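Home | Checklists | Kitchen | Garage | About

My rental kitchen safety checklist, with comments

By Benedita Barros, 14 Jul 2014

I go through this list every time guests leave our place in Brenesport. I started it in May after a scare with the toaster cord, and it keeps growing!

[ ] Smoke alarm. Press the button, wait for the beep. Mine is 16 feet from the stove and still goes off for bacon.
[ ] Extinguisher. Needle in the green, pin in place.
[ ] Outlets by the sink. Test and reset. The left one was sticky, so I had it swapped (32 dollars, ouch).
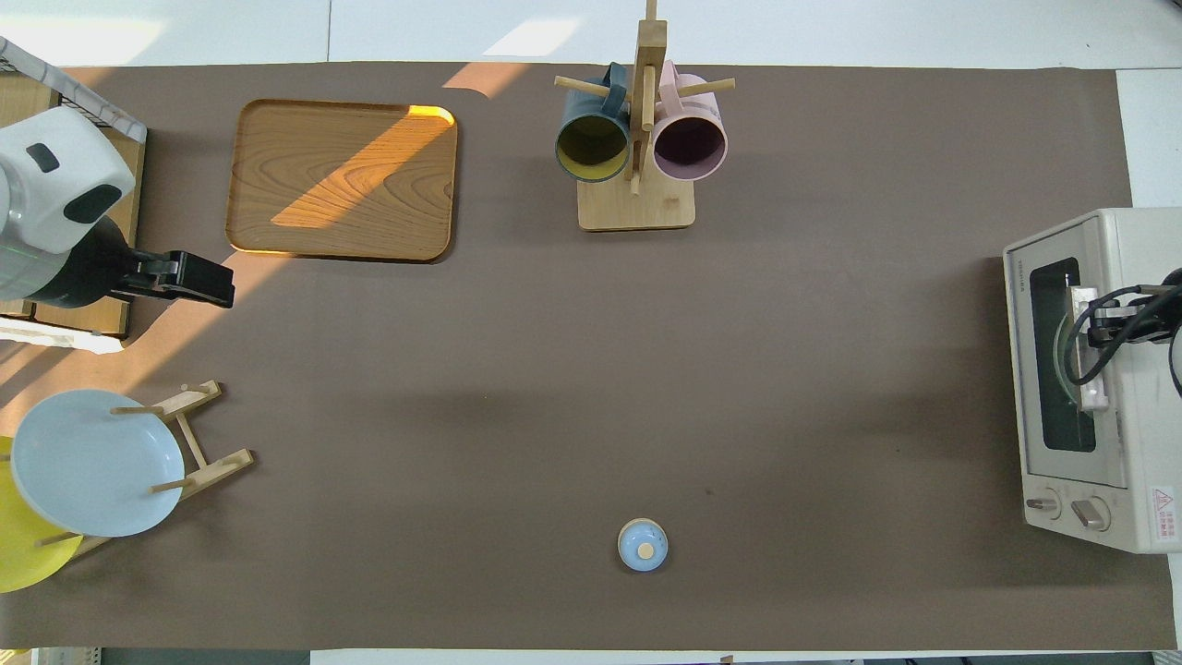
[ ] Cords. Run your fingers along every one – unplugged, please – and feel for nicks.
[ ] Hot water. I like it under 120 but the old heater drifts, so I check with a candy thermometer.
[ ] Knives. Back in the block, no loose handles.
[ ] Fridge seal. Close it on a dollar bill and tug. Ours failed twice, new gasket is on order from Udach.

Still open: the wobbly step stool. I keep meaning to toss it.

Comments

Miloslav Koubek: Add the range hood filter. I pulled mine and it was nearly solid grease.

ukside_renter: Does the dollar bill thing work on freezers too?

Benedita Barros: Yes, same trick! And good call on the filter, adding it tonight.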